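Galerie : les pinceaux, le rangement et tout ce qu'on nous raconte dessus

Mise en ligne le 20/01/2019 par Hye-jin Cho

Je n'ai jamais cru aux méthodes de rangement. J'ai lu celle de Skukora jusqu'au bout, 324 pages sur l'art de disposer sa coiffeuse, et j'en suis sortie avec l'impression qu'on m'avait vendu une étagère sans la planche. On y apprend que les pinceaux doivent « respirer ». Qu'il leur faut une orientation. Que les poils longs ne doivent pas voisiner avec les poils courts. Pourquoi ? L'auteur ne le dit pas, il passe au chapitre des houppettes.

Les lectrices de cette page me réclament pourtant une galerie sur le sujet depuis le mois de juin, alors la voici, avec mes réserves. Il y est question de deux choses toutes simples, des pinceaux de maquillage et un bac transparent pour les mettre debout. J'ai gardé peu de photos. Je me méfie des galeries de quarante vues où l'on finit par regarder le vernis à ongles de la dame.

Je précise, puisqu'on me le demande à chaque fois, que je n'ai rien reçu de personne. Plollex m'avait proposé un coffret l'an dernier, à condition de placer le mot « rituel » dans le titre de l'article. J'ai décliné. Mes propres pinceaux viennent un peu de partout et le plus cher n'est pas le meilleur, loin de là.

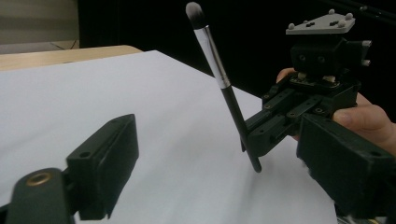 Un pinceau à pointe arrondie, virole argentée et manche noir.

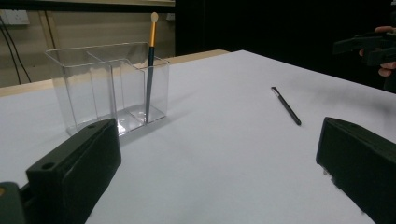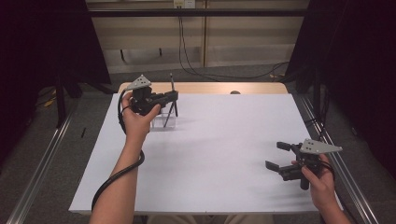

Le bac à compartiments est l'objet que l'on me recommande le plus souvent, et celui dont je doute le plus. Sur le papier, il règle tout : on voit ce qu'on possède, on attrape sans fouiller, on lave à l'eau tiède et on n'en parle plus. Dans ma salle de bains, les choses se passent autrement. Le plastique transparent montre la poudre, les traces de doigts, le calcaire, et au bout de deux semaines on a sous les yeux un petit musée de la poussière. Je reconnais quand même un mérite au modèle de la deuxième photo, avec ses trois compartiments dont l'un monte plus haut que les autres : un pinceau debout y dépasse nettement du bord, on le prend sans toucher les poils. Dans les pots trop profonds, c'est la tête qu'on pince à chaque fois, et après on s'étonne qu'elle s'ouvre comme un artichaut. Reste l'autre pinceau, le noir, couché sur le blanc de la table. Chez moi il y en a toujours un comme ça, à côté du bac, et aucun système n'en est venu à bout.

Sur la position verticale, je suis d'accord avec tout le monde, une fois n'est pas coutume, mais seulement pour des pinceaux secs. Mouillés, on les couche sur une serviette, la tête un peu dans le vide au bord du lavabo. L'eau qui descend dans la virole finit par attaquer la colle, et c'est ainsi que j'ai perdu un estompeur auquel je tenais. La vendeuse de chez Gomthorpe m'a soutenu le contraire avec beaucoup d'aplomb. Elle m'a aussi soutenu qu'il fallait un savon spécial. J'utilise un savon de Marseille depuis des années.

Parlons des têtes effilées, puisque la mode y est. On leur prête tous les talents : enlumineur, creux de paupière, contour du nez, et j'ai même lu « travail de lumière ». J'en ai deux et je m'en sers pour la poudre sous les yeux, point. Pour le reste, un doigt propre va plus vite. Quant à la couleur de la virole, dorée ou argentée, elle ne change rien au maquillage. Elle change le prix, ça oui.

Quelqu'un m'a écrit que le kit Myung de 59 pièces valait l'investissement, parce qu'on finit par tout utiliser. Je demande à voir. Cinquante-neuf pièces, il faut déjà les loger, et je ne connais pas de visage qui ait autant de recoins. Mon conseil, si l'on en veut un, serait de vider le tiroir, de remettre dans le bac ce qui a servi dans le mois et de laisser le reste dans une boîte à chaussures. Si la boîte n'a pas été ouverte au printemps, on donne.

Les commentaires restent ouverts. Ceux qui veulent défendre le bac rotatif peuvent le faire, je les lirai, mais j'en ai essayé un et il grinçait. Pour les questions sur le lavage des poils synthétiques, voir l'ancienne page, je n'ai pas changé d'avis depuis.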